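소식지 > 연구실 이야기 > 데이터 모으는 사람들

바늘 넘기기 300번, 그리고 제 어깨

지난 호에 "다음 달에는 재미있는 소식을 들고 오겠습니다"라고 써 놓고 한 달 내내 콘솔 앞에만 앉아 있었습니다. 그래서 이번 호 소식은 그 콘솔 이야기예요. 재미있는지는 읽으시는 분께 맡기겠습니다.

처음 받아 보시는 분도 계실 테니 짧게만 적을게요. 저희는 수술 로봇 팔 두 개로 봉합 동작을 하고, 그걸 통째로 기록해서 학습용 시연 데이터로 만드는 일을 합니다. 데이터셋 이름은 Phí입니다. 읽는 법은 저희끼리도 통일이 안 됐어요. "피"라고 하면 수술 이야기 중에 꼭 오해가 생기고, "파이"라고 하면 다른 게 떠오르고... 회의록에는 그냥 Phí라고 적습니다. 기록과 동기화는 Lirkex로 하고, 모은 시연에 점수와 꼬리표를 붙이는 도구는 Badness입니다. 이름이 좀 그렇죠? 나쁜 정도를 매기는 도구라서 처음에 임시로 그렇게 불렀는데, 폴더 이름이 되고 나니 바꿀 수가 없게 됐습니다. 폴더 이름이란 게 원래 그렇잖아요.

3월에 계획을 짤 때 목표는 시연 300개였습니다. 한 개의 시연은 실을 잡고, 두 기구 사이에서 넘기고, 매듭을 짓고, 꼬리를 자르는 데까지예요. 표에 적어 놓으면 칸 네 개짜리 단순한 일이라 저는 속으로 '봄 안에 끝나겠는데?' 했습니다. 그 표를 지금 다시 보면 그때의 저에게 물 한 잔 갖다 주고 싶어요.

지금까지 Badness를 통과한 시연이 190개입니다. 통과 못 한 게 80개고요. 이 80개를 어떻게 할 것인가가 이번 여름 저희의 가장 큰 이야깃거리였는데, 그 얘기는 조금 뒤에 할게요. 먼저 실 이야기부터 하고 싶습니다. 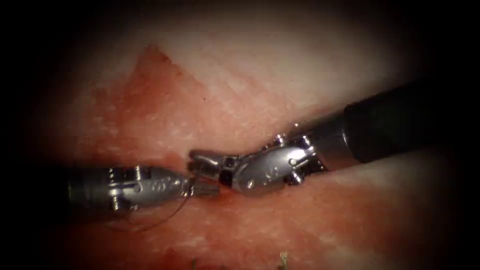 실을 넘기는 동작은 하는 사람 입장에서는 한순간입니다. 왼손이 물고 있던 걸 오른손이 받고, 왼손이 놓고, 끝. 손으로 하면 생각도 안 하고 지나가는 동작이에요. 그런데 로그를 펼쳐 놓고 보면 이 한순간이 제일 지저분합니다. 두 손이 동시에 물고 있는 구간이 있고, 한쪽이 놓기 전에 다른 쪽이 살짝 당기는 구간이 있고, 당겼다가 '어, 아직이네' 하고 도로 밀어 주는 구간이 있어요. 조작하는 저는 그런 줄도 몰랐습니다. 제가 아주 매끄럽게 넘긴다고 생각했거든요. (그래프는 다르게 생각하더라고요.)

학습하는 쪽에서 보면 이 구간이 아주 까다롭습니다. 카메라에 보이는 모습은 거의 똑같은데 사람이 한 행동은 매번 조금씩 달라요. 어떤 때는 오른손을 더 넣고, 어떤 때는 기다리고, 어떤 때는 손목을 돌려서 각을 바꿉니다. 그 전부를 평균 내면 아무도 하지 않은 동작이 나와요. 초반 데이터로 시험 삼아 학습시킨 모델이 딱 그랬습니다. 두 집게가 만나야 하는 자리까지는 제법 그럴듯하게 갔다가, 거기서 한참을 망설였어요. 악수하려던 두 사람이 서로 손을 거두는 그 민망한 순간 있죠? 그걸 로봇이 하고 있더라니까요.

그래서 여름 들어 조작 규칙을 하나 정했습니다. 받는 손이 물고 나면 반드시 한 박자 멈춘다! 그 뒤에 주는 손을 연다. 이게 전부입니다. 그런데 이 한 박자가 얼마나 어려운지 몰라요. 익숙한 손일수록 어렵습니다. 멈추라고 하면 숨까지 같이 멈추게 되고, 숨을 멈추면 어깨가 올라가고, 어깨가 올라간 채로 오후를 보내면 저녁에 컵을 못 듭니다. 제 얘기예요. 요즘은 콘솔 옆 메모지에 "숨"이라고 한 글자 써 붙여 놓고 합니다. 효과는 꽤 있어요.

규칙을 정하고 나서 모은 시연은 그래프부터 다릅니다. 두 손이 겹치는 구간이 또렷하게 보이고, 단계별로 자르는 작업도 훨씬 수월해졌어요. 예전에는 넘기기 단계가 어디서 시작해서 어디서 끝나는지를 두고 의견이 자꾸 갈렸거든요. 같은 구간을 두 번 따로 라벨링해 보면 경계가 서로 다르게 찍혀 있고, 왜 그렇게 찍었느냐고 물으면 둘 다 이유가 있습니다. 둘 다 맞는 말이고요. 이제는 멈춤이 있으니까 거기에 찍으면 됩니다. 조작할 때 조금 참으면 라벨링할 때 많이 편해진다, 제가 요즘 여기저기 떠들고 다니는 말이에요.

물론 반대 의견도 있었습니다. 일부러 멈추는 동작을 가르치면 로봇도 멈추는 걸 배우지 않겠느냐는 거죠. 맞아요, 배웁니다. 저는 지금 단계에서는 그게 좋다고 보는 쪽이고요. 빨리 하는 건 나중에 재생 속도를 만져 볼 수도 있고 다른 방법을 써 볼 수도 있는데, 어디서 뭘 했는지 알 수 없는 시연은 나중에 어떻게 해 볼 방법이 없습니다. 이 문제로 점심시간을 여러 번 날렸어요. 결론은 아직 안 났고, 다음 분기에 멈춤 있는 묶음과 없는 묶음을 나눠서 비교해 보기로 했습니다. 결과가 제 예상과 다르게 나오면 그것도 이 지면에 쓰겠습니다. 조금 작은 글씨로요.

카메라 이야기도 빼놓을 수 없네요. 작업 공간에 고정해 둔 카메라 말고 기구 가까이에도 작은 카메라를 답니다. 가까운 카메라는 편애하게 돼요. 매듭이 또렷하게 보이고 표면의 결까지 보이니까 라벨링하는 입장에서는 정말 고맙거든요. 대신 기구가 코앞까지 오면 화면 아래가 흐릿한 덩어리로 차 버리고, 조명이 표면에 번들거리면 하필 제일 보고 싶은 자리가 하얗게 날아갑니다. 고정 카메라는 전체 흐름은 잘 보이는데 집게 끝에서 무슨 일이 있는지는 애매할 때가 많고요. 그래서 판정할 때는 둘을 나란히 띄워 놓고 봅니다. 한쪽에서 안 보이면 다른 쪽에서 찾고, 양쪽 다 안 보이면 "모름"이라고 적어요.

이 "모름"이라는 꼬리표를 만들기까지도 사연이 길었습니다. 처음 Badness에는 성공과 실패밖에 없었어요. 그랬더니 잘 안 보이는 시연이 전부 성공으로 몰리는 거예요. 사람 마음이 그렇잖아요, 한참 애써서 한 건데 실패를 누르기는 아깝고. 저도 그랬습니다. 어느 날 제가 성공이라고 누른 걸 며칠 뒤에 다시 봤는데, 뭘 보고 성공이라고 했는지 제가 설명을 못 하겠더라고요. 그날 바로 버튼을 하나 더 달았습니다. 회색 버튼이에요. 처음에는 다들 안 누르려고 하더니 요즘은 거리낌이 없습니다. 아주 건강한 변화라고 생각해요.

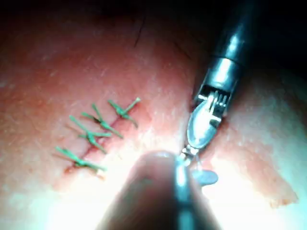
표은결

초록색 실로 매듭 네 개를 나란히 놓은 장면을 보고 있으면 괜히 뿌듯합니다. 간격이 완벽하게 고르지는 않아요. 맨 아래 매듭은 위의 셋과 조금 떨어져 있죠. 예전 같으면 이런 걸 감점했을 텐데, 지금은 간격 값을 따로 적기만 하고 점수에는 넣지 않습니다. 넘기기와 매듭짓기를 배우는 데이터에 바느질 솜씨 점수까지 섞어 놓으니까 점수가 낮은 이유를 나중에 알아볼 수가 없었거든요. 점수 하나에 너무 많은 걸 담으려고 했던 것 같아요. 지금 Badness 화면에는 항목이 따로따로 있고, 합산 점수 칸은 아예 없앴습니다. 합산 칸이 없어지니까 다들 조금 허전해하더군요. 저도 허전합니다. 사람은 역시 숫자 하나로 끝내는 걸 좋아하나 봐요.

꼬리 길이도 한동안 말썽이었어요. 매듭을 짓고 실을 자를 때 어디를 자르느냐가 사람마다, 또 시간마다 다릅니다. 저는 오전에는 짧게 자르고 오후에는 길게 자르더라고요. 피곤하면 매듭 가까이에 날을 대기가 무서워지는 모양이에요. 데이터에 제 피로가 그대로 찍혀 있다니 좀 부끄럽지만, 한편으로는 굉장히 신기했습니다! 그 뒤로 시연마다 시작 시각과 그날 몇 번째 시연인지를 같이 기록합니다. 모델한테 쓸모가 있을지는 모르겠고, 저희한테는 벌써 쓸모가 있었어요. 쉬는 시간을 앞당기자는 제 주장이 그래프 한 장으로 통과됐으니까요.

자, 이제 80개 이야기를 할게요.

처음 계획대로라면 통과 못 한 시연은 지우는 거였습니다. 저장 공간도 아깝고, 나쁜 예를 섞으면 나쁜 걸 배운다고들 하니까요. 그런데 지우기 전에 한 번만 훑어보자 하고 틀었다가 오후를 통째로 썼습니다. 재미있어서요. 실을 놓쳤다가 다시 찾아 무는 장면, 고리가 집게 끝에 잘못 걸려서 살살 벗겨 내는 장면, 두 손목이 서로 길을 막아서 한쪽이 크게 돌아 나오는 장면. 잘된 시연에는 이런 게 하나도 없어요. 잘된 시연만 보고 배운 모델은 잘되고 있는 동안에만 잘합니다. 조금만 어긋나면 한 번도 본 적 없는 상황이 되어 버리는 거죠.

그래서 지우지 않고 다시 나눴습니다. 어긋난 뒤에 사람이 되돌려 놓은 것, 되돌리려다가 만 것, 그냥 기록이 깨진 것. 마지막 묶음은 정말로 지웠어요. 첫 번째 묶음은 어긋나기 시작한 지점과 돌아온 지점을 찍어서, 돌아오는 구간만 학습에 넣어 보고 있습니다. 어긋나는 과정까지 같이 배우면 곤란하니까요. 두 번째 묶음은 아직 잘 모르겠습니다. 되돌리려다 만 동작에도 배울 게 있을 것 같은데, 어디까지가 괜찮은 시도였는지를 가르는 게 제 눈으로는 어려워요. 혹시 비슷한 걸 해 보신 분 계시면 답장 꼭 주세요. 정말로 기다립니다.

이 작업을 하면서 조작 방식도 바뀌었습니다. 전에는 실을 놓치면 "아" 하고 기록을 끊고 처음부터 다시 했거든요. 이제는 끊지 않습니다. 놓친 채로 계속 가요. 이게 생각보다 마음이 편합니다. 망쳤다는 기분 대신 '오, 귀한 거 나왔다' 하는 기분이 드니까요. 다만 부작용이 하나 있었는데, 다들 은근히 실수를 반기기 시작한 거예요. 일부러 놓치는 건 또 티가 납니다. 집게가 너무 예쁘게 열려요. 그래서 일부러 만든 실수에는 따로 꼬리표를 붙이기로 했고, 진짜 실수와 섞지 않습니다.

Lirkex 쪽도 손을 좀 봤습니다. 팔 2개의 관절값, 집게 벌어진 정도, 페달, 카메라 영상이 전부 다른 박자로 들어오는데 이걸 한 줄로 세우는 게 Lirkex가 하는 일이에요. 봄에는 페달 신호가 조금 늦게 찍히는 걸 모르고 한참을 모았습니다. 집게가 열리고 나서 열라는 신호가 들어온 걸로 되어 있더라고요. 로봇이 미래를 본 셈이죠. 다행히 밀린 폭이 일정해서 뒤에서 당겨 맞출 수 있었고, 다시 모으지는 않았습니다. 그걸 확인한 날에는 기쁜 마음에 제일 비싼 커피를 마셨어요. 그 뒤로는 매일 첫 기록 전에 집게를 여닫으면서 영상과 신호를 맞춰 보는 점검을 합니다. 귀찮아도 합니다. 한 번 데어 본 사람의 성실함이에요.

점검 순서가 궁금하다는 메일이 지난 호 이후에 와서 간단히 적어 둡니다. 불 켜고, 렌즈 닦고, 두 팔을 기준 자세로 보내고, 집게를 여닫아서 시간 맞추고, 빈 기록을 하나 떠서 파일이 제대로 저장되는지 열어 봅니다. 마지막 게 중요해요. 저장됐다는 표시만 믿고 오전을 날린 적이 있어서 이제는 꼭 열어서 봅니다. 렌즈 닦는 천은 서랍 맨 위 칸에 있습니다. 이건 연구실 식구들 보라고 쓰는 거예요. 맨 위 칸입니다, 여러분.
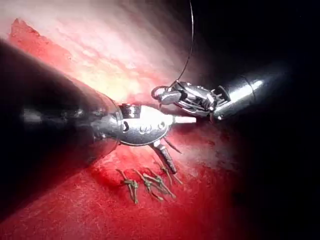

Skendard, 8월 12일

여기까지 써 놓고 하루를 묵혔다가 작업실에서 마저 씁니다. 잘라 낸 실 꼬리가 붉은 조직 위에 그대로 놓여 있는 걸 치울지 말지, 이걸로 또 한바탕 이야기가 있었어요. 올리브색 가닥이 몇 뭉치 있는 것만으로도 화면이 확 달라 보이거든요. 치우자는 쪽은 모델이 꼬리 조각을 잡아야 할 실로 착각할 수 있다고 하고, 두자는 쪽은 어차피 일을 하다 보면 생기는 거니까 있는 채로 배워야 한다고 합니다. 저는 두자는 쪽이에요. 지금 무는 실은 어두운 색이고 바닥의 것들은 초록 계열이라 사람 눈에는 금방 구분되는데, 모델도 그걸 구분하는지는 해 봐야 알죠. 깨끗한 배경에서만 모으면 그걸 물어볼 기회조차 없고요.

대신 조건을 적어 두기로 했습니다. 시작할 때 바닥에 조각이 있었는지 없었는지, 시연 도중에 치웠는지. 항목 하나 늘어나는 게 별것 아닌 듯해도 매번 적는 사람한테는 별것이라서, 늘릴 때마다 하나를 빼는 걸 원칙으로 합니다. 이번에는 "조작자 만족도"를 뺐어요. 제가 매번 같은 점수를 주고 있더라고요. 몇 점이었는지는 비밀입니다.

손목 쪽 카메라로 보면 기구 몸통이 화면을 꽤 많이 차지하는 것도 고민거리입니다. 왼쪽 기구의 검은 축이 눈앞을 가로지르고, 뒤로는 캄캄하고, 그 사이에 실 한 줄이 가늘게 올라가요. 어두운 실이 어두운 배경으로 넘어가는 지점에서는 저도 화면에 코를 박고 찾습니다. 실의 위치를 점으로 찍는 라벨링을 한동안 해 봤는데, 이 구간만 오면 속도가 뚝 떨어져요. 결국 보이는 데까지만 찍고 안 보이는 곳은 비워 두기로 했습니다. 안 보이는데 아마 여기겠지 하고 찍은 점은 나중에 정답 행세를 하더라고요. 그게 제일 무섭습니다.

조명을 올려 보자는 의견도 당연히 나왔고, 해 봤습니다. 뒤쪽이 조금 살아나는 대신 가까운 금속이 온통 번쩍거려서 집게 끝이 안 보였어요. 도로 내렸습니다. 다음 주에는 노출만 바꿔서 해 볼 생각이에요. 잘되면 기존 시연과 섞어도 되는지를 또 따져 봐야 하는데, 그건 그때의 제가 알아서 하겠죠.

남은 일정은 이렇습니다. 통과 시연이 300개가 될 때까지 계속 모으고, 그 사이에 멈춤 비교 실험을 준비합니다. Badness 항목 설명서는 고쳐 쓰는 중이에요. 지금 설명서에는 "적당히 당겨진 상태"라는 말이 너무 자주 나옵니다. 적당히가 뭔지를 그림으로 바꾸고 있는데, 그리다 보니 저도 적당히가 뭔지 잘 모르겠어요. 매듭 단계의 앞뒤를 잘라 놓은 예시 영상을 같이 넣으면 좀 나아질 것 같습니다.

Phí를 써 보고 싶다는 문의도 몇 번 받았습니다. 관심 가져 주셔서 정말 감사해요! 다만 아직은 밖으로 내보낼 상태가 아닙니다. 페달 시간을 당겨 맞춘 봄 기록과 그 이후 기록이 한 폴더에 섞여 있어서, 그것부터 갈라 놓아야 해요. 정리가 되면 이 지면에서 제일 먼저 알려 드리겠습니다.

라벨링 화면을 구경하고 싶으신 분은 오후에 오시면 됩니다. 오전에는 기록을 하느라 말을 걸어도 대답을 잘 못 해요. 한 박자 멈추는 중이거든요. 다음 호에는 노출 바꿔 본 결과와, 되돌리려다 만 시연들을 어떻게 했는지 적어 오겠습니다. 그리고 렌즈 천은 쓰고 나서 제자리에 넣어 주세요.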